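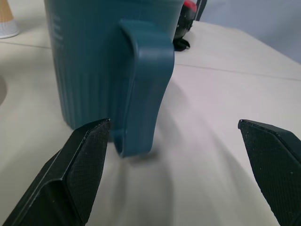
How long does it take a student club to teach an arm to pick up a mug by the handle? Most of a semester, if the club is ours and meets one evening a week.

I signed up for Flumgate thinking robotics would be mostly robots. So far it has been mostly file names. Tomomi Yoshida runs the recordings and has strong feelings about underscores, and since her grades are better than mine I have learned to share them.

Our log stands at 771 attempts. The goal is 1000 before the February demo, which sounds close until you remember that each one has to be driven by hand by somebody who would like to go eat dinner. I am allowed to drive now – I was on cable duty until the new year – and I am slow, but Tomomi says slow is fine and jerky is not. My first 100 were jerky. They live in a folder called "misc."

The handle is the whole assignment. Grabbing the body would be easier, and I have brought this up more than once.

Next week we switch to bowls. I have been told to bring snacks and no opinions.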